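Notes to go with our visit to Usthorpe
Intro to Robot Handling, unit 4

OK, so for those of you who missed the bus (you know who you are), we spent the afternoon at the Jeon open day in Usthorpe, and I've typed up what I want you to keep from it. Bring these to lab in June, please.

The group split in two. Half of you went to the Drillex hall first, where a big arm was putting holes in steel plate, very loud, very fun. The rest came with me to the Pastik room, which is all simulation. Pastik is the grasping program they train newcomers on, and I liked it so much I stayed for both rounds!

The demo task was picking fruit. Each run gets 60 seconds, and the score goes up to 100. You lose points for squeezing too hard, for slipping, and for dawdling. The best run from our bunch was a 35, so let's all stay humble.

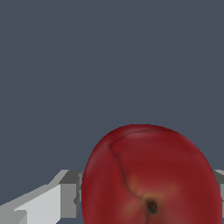
Reading time: 2 min

Look at how the two fingers sit with the apple between them. The left fingertip has a narrow pad on the side toward the fruit, and that pad is the part I kept going on about. A flat pad against a round thing touches only a small patch to begin with, so where you put that patch matters a lot. Go too high on the curve and your squeeze starts pushing the apple down and out of the grip. Our host asked where we would aim, and most of us said the top (me too, oops). You want the widest part, or a touch below it.

Also notice the lopsided shape. One shoulder drops steeply and the other slopes away slowly, and your two fingers won't meet matching surfaces on a fruit like that. In the second round I got the left side lined up beautifully and forgot all about the right.

For next time: sketch a lopsided apple from the side, mark two contact points, and draw the force arrows at each one. Then do it again with one finger raised a bit and tell me which way the apple wants to turn. Half a page is plenty. Drillex people, borrow a classmate's notes on the scoring, and I'll want yours on the clamps.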